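FROM THE WINDOW DESK

The Great Sash Amnesty

Every June the Wutwood Old House Circle asks members what they would like more of in the newsletter, and every June the answer is windows. Last year we ran a piece on gutters instead and got one letter, which was about windows. So we give in.

The question this time came from Wagner Meireles, who bought the narrow house on Després Street with the two chimneys and the one working door. Wagner has eleven windows. When he moved in, two of them opened. He wanted to know whether a person of ordinary strength and moderate temper could free the other nine without hiring anyone, and whether he should.

Yes to the first. The second depends on how you feel about dust.

Most stuck windows in Wutwood are stuck with paint. For the better part of a century people here have painted their windows shut every few years, generally in the fall, generally in a hurry, and then spent the following summer complaining about the heat. Each coat is thin. Stack up enough of them and you have a decent glue. On a kitchen window at the Grekard end of town I once counted the layers on a chip the size of a dime and gave up when I got to the second green.

Before you touch any of it, test for lead. If your house is as old as you tell people it is at parties, assume the answer is going to be yes until the test says otherwise. That means no dry sanding and no heat gun turned up to full, and it means plastic on the floor and a proper respirator. The paper mask left over from the attic project won't do. If there are small children in the house, or anyone expecting one, hand the job to a certified crew and go read a book.

Assuming you're still with me, you'll want a thin, stiff putty knife, a utility knife with a fresh blade, a small block of wood and a hammer you don't mind being gentle with. Score the paint line between the sash and the stop, all the way around, inside and out. People skip the outside. Then they push on the window for half an hour and write to me. Work the putty knife into the scored line and tap it along, an inch at a time, and when you've gone the whole way around, do it again, a bit deeper. Put the wood block against the sash and tap the block. Don't hit the sash itself, and please don't pry up from the bottom rail with a crowbar, as a member did two winters ago. He has a very nice new bottom rail.

Then check the latch. I mention it low down the list out of respect for tradition, which holds that you should spend an afternoon on a window before noticing that it's locked. Wagner reports that this accounted for one of his nine.

Once the sash moves, even a little, stop and look at how it is meant to travel. Double-hung windows go up and down, and the weights hang in pockets at the sides on cords that have usually rotted through. Casements swing. Roof windows tend to pivot or hinge at the top, and they deserve more respect than they get, as they spend their lives lying on their backs in the rain. Check the lower corners of any wooden window first, whatever the type. Water goes down and stays there. Push an awl into the wood. If it stops, good. If it goes in like a fork into cake, put the awl away and start pricing consolidant.

Which brings us to money. Wagner got a quote of $336 per window to have the lot freed, re-corded and weatherstripped, and he asked whether that was robbery. I put it to Sutrisno Raju, who repaired sashes for a living before his knees filed their objection, and he said it was fair if it included new cord and unfair if it included a speech. A salesman from another outfit had offered to tear out all eleven and put in vinyl, starting at $2000 an opening, with a discount for deciding before he finished his coffee. Wagner let him finish his coffee.

I have nothing against new windows as such. Some old ones really are past it. But a wooden sash was built to be taken apart, and a sealed unit wasn't, and when the seal goes you own a foggy rectangle that nobody will repair. A tube of glazing putty and a length of cotton cord will see most old sashes through another couple of decades, provided the next owner can be kept away from the paint.
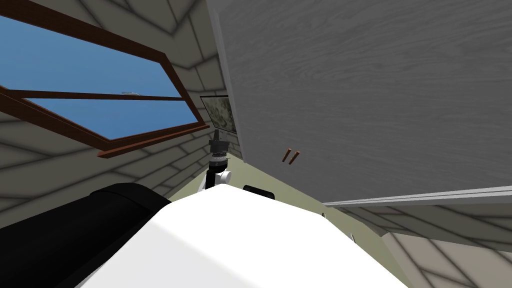 Brown wood, a latch on the crossbar, blue sky behind the glass.

A few words on finish, as this is where friendships end. Bare or stained wood indoors looks handsome and shows you trouble early, since a water mark on brown wood is hard to miss. Paint hides more and forgives more. Whichever you choose, leave the sliding surfaces alone. A rub of candle wax is all they need. Vatulen Hardware on the square sells a special sash wax in a small tin, and it works beautifully -- so does the stub from last year's birthday cake.

Let the paint cure with the window slightly open. Move it every day for a week, a few inches each way, even if you have no interest in fresh air. Wagner didn't do this with his first one and got to score it all over again, which he described in an e-mail I am not able to print.

As of this writing he has ten windows that open. The last is in the bathroom, on the landing side, and on closer inspection was screwed shut with 40 screws by some earlier resident who clearly had views. He has taken out nine of them. The rest have no slots left to speak of.

The Circle's lending shelf has two putty knives, a sash cord kit and a heat plate that needs a new plug. Borrow them from Sutrisno, mornings before ten, and scrape them clean before you bring them back. The awl is still out. Whoever has it, you know who you are, and so does he.

Next issue: gutters.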